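## Notebook, January, bench two

Kondiveck gripper kit, evaluation unit. The loan runs out at the end of the month, at which point we either buy it or put it back in its very nice foam. I mention the foam first because it's the part of the kit that has performed to spec every single day.

What came in the case: the gripper, a wrist module, an adapter ring, one power lead, one signal lead, a bag of screws in two lengths, and a card with a web address on it. The web address leads to a page that says the manual has moved. The manual has moved to the Illow site, Illow being the people who resell the thing, and there you can have it in exchange for your email. I've now had four newsletters. One of them was about the manual.

### Mounting

Adapter ring fits our arm if you use the short screws. The long ones bottom out before they clamp, and you get a gripper that feels solid until the first hard stop. Whoever sets this up next: short screws, medium thread lock, and do them in a cross pattern. I've put the long ones in the drawer with all the other long ones.

Cable routing is the weak point of the whole kit. The supplied signal lead is 270 mm and needs a service loop if the wrist is going to turn at all. The manual shows no loop. The manual shows a cable that apparently passes through the arm by faith. I left slack and tied it at the upper joint. It flaps a bit on fast moves but hasn't caught on anything.

### Software

The driver installs cleanly, which I'm recording because I'd already drafted the complaint. It then wants a license file. The license file is tied to the name of the machine, and the machine name can't contain an underscore. Ours contained two. An hour went into that, most of it spent finding out what else on the network depended on those underscores (the label printer, as it happens, so labels are off until somebody minds).

Once it's talking, it's decent. Force readout is steady, position repeats well, and the stop command stops it. The Moncrieff unit we had in the fall managed two of those.

### Cloth trials

The brochure says "handles garments with confidence." I wanted to find out whose confidence.

Setup was the same pick routine each time: approach from the right at an angle, press in, close, lift to a set height, hold, put down, open. I crumple the cloth again by hand between tries. A success is a lift and a full hold. Picking it up and dropping it on the way is a fail, even when it drops it somewhere convenient.

Force set to the factory "soft textile" preset:

- 60 tries
- 16 fails
- nearly all the fails came from closing on a single thin layer and sliding off the end of it

Force set by hand, a notch above the preset, with the approach brought a little lower so the tip presses before it closes:

- 60 tries
- 5 fails
- two of those were me, I'd left the old approach height in for the first couple

So the hardware can do it and the preset can't. I'd like the preset explained. I wrote to Illow support and got a ticket number and a link to a video of the gripper picking up a tennis ball. It picks up the tennis ball very well.

Notes on technique while I still remember them:

- Aim for a fold. A flat stretch of fabric gives the fingers nothing to bite on, and they skate.
- Coming straight down is worse than coming in at a slant. I had expected the opposite and lost most of a morning to being sure of it.
- Watch your own lighting. With the lamp where I like it, the arm throws a long shadow over the table, and the camera routine took the shadow edge for a fabric edge more than once. Moved the lamp, then moved it back so I could see what I was doing. Needs a second lamp.
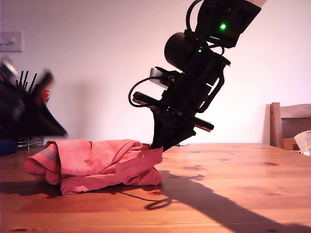

The pressing step is what makes the difference, and I'd keep it even if we end up with another gripper. Pushing into the pile first bunches the material up between the fingers, so by the time they close there's more than one layer to hold. Costs 200 ms per pick at the speed we run. I can live with that. The arm takes far longer than that to decide it has arrived.

One worry is wear. The finger pads had a faint polish on them after the second day. Replacement pads are listed as "consumable," a lovely word that here means sold only in sets and out of stock until spring. I asked whether the Kallow pads would fit, as they look identical and cost less. Illow says they can't recommend it. They did not say no.

### Against the Kallow kit

We only had the Kallow for a short loan, so this is from my older notes plus whatever grudges I've kept.

| | Kondiveck | Kallow |
|---|---|---|
| Mounting | fine, once you pick the right screws | needs its own plate |
| Driver | good, silly license | plain, no license |
| Cloth, preset | poor | no textile preset |
| Cloth, tuned | good | fair, slipped on thin stuff |
| Spare pads | spring, allegedly | on the shelf |
| Foam | excellent | bubble wrap |

The Kallow never got the press-first routine, so the tuned row isn't a fair fight. If we can borrow it back for an afternoon I'd rerun it properly before anybody signs anything.

### Where I've got to

Leaning toward buying the Kondiveck, with conditions. I want a spare signal lead in a longer length, two sets of pads whenever they exist, and the license moved off the machine name. Illow has agreed to the lead. On the license they've opened a second ticket and linked it to the first one, so the tennis ball now has company.

Still to do:

- rerun the tuned settings on something slippery, lining fabric if there's any left
- try a heavy item, towel or sweatshirt
- check the screws after a full day of running
- second lamp
- fix the label printer, or get used to handwriting
- unsubscribe from Illow after the pads ship, not before, they might announce it

4:40 pm. Left the arm parked with power off at the wall. The parking position in the kit's software is wrong for our table height, so use ours, saved as park_low. The driver has no objection to underscores there.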